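안녕하세요, 번역서만 내는 작은 출판사 Grirkix입니다. 소개 글은 늘 어색해서 그냥 제가 평소 말투로 쓸게요. (대표 겸 편집자 겸 택배 담당입니다!)

## 어쩌다 시작했냐면요

저는 원래 큰 출판사에서 실용서를 만들었어요. 그러다 출장길 헌책방에서 Nazanin Rahimi의 장편 『Mestska』를 집어 들었는데, 안개 낀 항구 도시에서 교정자가 사라지는 이야기예요. 숙소에 돌아와 새벽 4시까지 읽었고, 다음 날 회의에서는 내내 졸았습니다. 한국어판이 없길래 제가 내기로 했죠. 계약까지 2년 걸렸어요. 초판은 2,170부를 찍었고 지금은 창고에 거의 125부 남았습니다.

## 어떤 책을 내나요

미스터리와 그 언저리의 소설이요. 범인이 첫 장에 나와도 좋고, 끝까지 안 나와도 괜찮아요. 시리즈는 두 가지입니다.

- **Xie**: 300쪽이 안 되는 얇은 장편. 출퇴근길에 읽기 좋아요.
- **Udico**: 두껍고 느린 책들. 인물 관계도를 꼭 넣어 드립니다(저도 헷갈리거든요).

번역자 이름은 표지에 작가 이름과 같은 크기로 넣어요. 이건 첫 책부터 그랬고 앞으로도 그럴 거예요. 교정지는 아직 종이로 봅니다. 빨간 펜이 제일 빨리 닳아요.

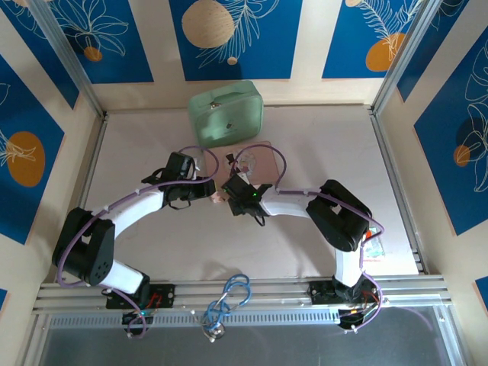
## 원고와 연락

번역 기획서는 언제든 환영해요! 줄거리는 결말까지 다 써 주시고, 샘플 번역은 첫 장이 아니라 제일 좋아하는 장으로 보내 주세요. 답장은 한 달 안에 드리는데, 7월에는 마감이 몰려서 조금 늦습니다. 오탈자 제보도 감사히 받아요. 쪽수랑 줄만 적어 주시면 다음 쇄에 고칠게요.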